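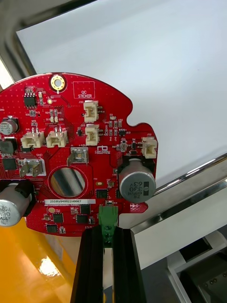 Mangundap Sort Set with Mixed Board Lot
Stock no. 151
Price: $177, pickup or freight
Condition: bins and tray used, lot untested

The Mangundap set is four yellow plastic bins, one rectangular stainless steel tray and a lot of small electronic scrap to put through them. We sell it to repair shops, school benches and people who take things apart in the evening. It came to us with a flyer calling it a "complete recovery solution." Read on before you believe that. It's bins and a tray. They're decent bins and a good tray, and the scrap has some parts in it worth pulling.

What the boards are

The red boards are power boards of some kind. We don't have a schematic and we haven't found one, so please don't write asking for it. Going by the printing, there's a spade terminal marked +16V and another marked GND, which tells you where somebody intended the power to go and not much more. There's a box printed QC STICKER with no sticker in it. Make of that what you like. We make nothing of it, except that we're not going to describe these as inspected.

A previous listing for this lot, not ours, called the boards "new old stock, fully functional." We've powered up none of them. If a seller tells you a loose board works and can't say what it was plugged into when it worked, keep your money in your pocket.

What we'd pull first:

White wire-to-board connectors. Several on a board, one of them labeled J20. Handy if you already have the mating half. A nuisance if you don't.

Green terminal block. The easiest thing to reuse, if your desoldering iron has some heat behind it. Small irons make a mess of these.

Electrolytic capacitors. The big one is printed 63V and 330. Yes, people reuse them. Measure first. A used capacitor of unknown age is a gamble, and new ones are cheap enough that I wouldn't bother for anything that has to run unattended.

The eight-pin chip. We haven't identified it, so treat it as a mystery.

Gold content: every time we list boards somebody asks. There's gold plating at the mounting hole. You're not going to retire on it. The lot is priced as parts, and if you're buying for precious metal you should buy something else from somebody else.

The bins and the tray

This is the part of the set that we'd pay for ourselves. The tray has a raised rim with rounded corners, so short wires and loose screws stay put when you drag it toward you, and your knuckles don't catch on a square edge. We line ours with white paper. The maker sells its own liners under the Dustus name, and as far as we can tell they're paper. Any plain white sheet cut to fit does the same job. You'll find a dropped screw on it quicker than on bare shiny steel, and when it's dirty you throw it out.

A word about static. The flyer says the set is "electronics safe." It gives no rating, no test and no part number for a ground strap. A steel tray under a sheet of paper isn't a static mat, and plain plastic bins aren't static-safe storage unless they're marked that way. Ours carry no claim from us. For scrap it doesn't matter much. For a board you plan to use again, get a proper mat and bag the board when you're done with it.
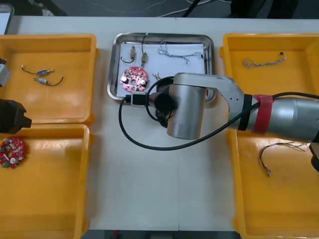
Four bins is the right number for a first pass: boards, motors, wire, and whatever you can't name. The flyer shows a seven-way sort with printed labels. We tried it at the Skovstead counter for a while and ended up with everything in the last bin. Start coarse. If your wire bin gets out of hand, sort that one again later.

Put the tray in the middle with bins on both sides. Left-handers will want to swap the wire and board bins over. Wipe the bins down with soapy water and leave the solvent on the shelf; we don't know the exact plastic and neither does the distributor, who gave us two different answers.

Motors

The lot includes small cylindrical motors with thin wire leads. Those leads are the weak spot. Pick the motor up by the body, never by the wire. No voltage rating is given because we haven't got one. Start low on a bench supply with a current limit and stop if it sounds unhappy.

Wire and harnesses

Wire is where these lots usually disappoint, and this one is mixed as well. Some of it is a tangle of thin stuff in light blue, gray and white, fine for jumpers and not much else. The harnesses are better. You get red and black wire with twisted green-and-yellow pairs, some ends finished and some stripped bare.

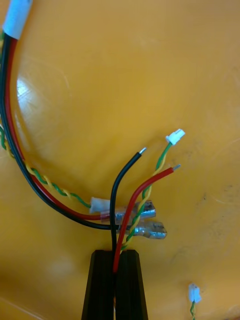

Harness ends: two silver spade connectors, white plastic plugs, bare tips on one red and one black wire.

Don't assume red is positive. It usually is, but "usually" has cost us a bench supply. Put a meter on it and trace each conductor end to end before you connect anything. The same goes double for the green-and-yellow, which plenty of people will read as ground from habit. On a twisted pair in low-voltage gear it may well be signal. The color proves nothing.

Tug each spade connector before reuse. If it moves, cut it off and crimp a new one.

The weight

The lot is sold by weight at about 18 pounds of scrap, bins and tray not included in that. The mix varies. You can't pick boards over wire, and we won't swap.

What you don't get

No tools. No mat. No lid for the tray. No labels, though the flyer mentions them. No instructions beyond this page.

Returns

Bins and tray can come back within 2 weeks if they're cracked or bent on arrival. The scrap can't come back at all. It's scrap.

Who should skip it

If you only want storage, a hardware store will sell you four bins for less. If you only want boards, ask us about a boards-only lot; we expect more in May, and I'd take that date with the same caution you'd give the flyer.

Page checked 8th January by Tumaini Rashidi, Pretulwood used equipment desk. Freight is quoted by zip code at checkout. Liftgate extra.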